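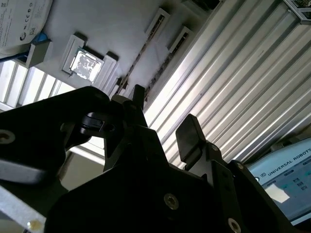
Gripper of a Ferkwood cell beside a processor in its white bracket

Ferkwood is a robotic work cell for taking apart and refitting desktop computers. It is sold by Stollham as a kit and was first offered in April 2022. The cell handles drives, memory modules, expansion cards and processors.

Design

The bench top is made of aluminum extrusion. A computer is laid on its side with the side panel off, and parts are kept in a fixture next to it.

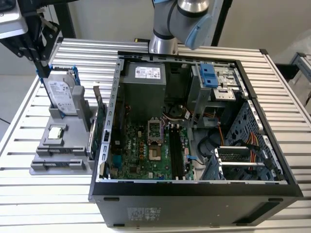
The fixture can be swapped for other case sizes. Each kit comes with 2 fixtures and a program library called Noh, which stores the part positions for 201 computer models.

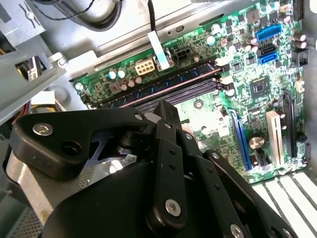

Gripper over the memory slots of a desktop motherboard

Development

The design was led by Baiba Kütt, who had earlier worked on Hidenow, a sorting line for used hard drives. A public showing took place on Wednesday, May 11, 2022.

Service

Stollham rents the cell to repair shops for a minimum of 3 months. 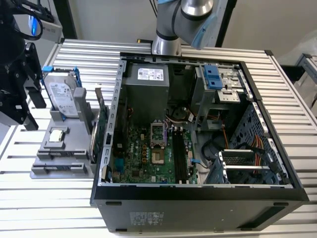
Setup and operator training are included in the rental. Buyers pay a separate fee of $4,000 for the same service. Support for laptops is not offered.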